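12/03/2022

Humidity, my old friend

So I finally have a batch of printed humidity sensors that agree with each other, and I am way too happy about it! Anyone who has tried to make thin film sensors at home (hi, all 8 of you) knows the feeling: one strip reads beautifully, the one next to it drifts off like it's on vacation.

The trouble was the silver ink. I'd been printing the comb electrodes with the Groen stuff and curing them on a hot plate, and the resistance kept climbing after a few days in damp air. Margareta Ursu wrote to me in November and suggested a much slower ramp, with the strips held flat under a sheet of glass. I tried it on 25 strips. Only 2 drifted! I kept rerunning the logger because I figured I'd plugged something in wrong.

The sensing layer is still plain cellulose, brushed on, nothing fancy. I cycled the good ones 1000 times between dry and humid air in the Povinberg chamber (a picnic cooler with a fan, I name everything) and the curves sit on top of each other almost the whole way. There's a little hysteresis on the way down, and I'd love to know if a thinner coat helps.
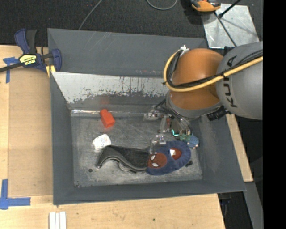 Orange and gray KUKA arm over a metal bin.

Next up is bending. Orhun Güneş thinks the electrodes will crack at the tab, right where the comb meets the wide trace, and he's usually right about cracks. I've got new masks on the way with a rounded corner there. If you've printed on anything stretchier than polyester, please leave a comment, I want to hear all of it!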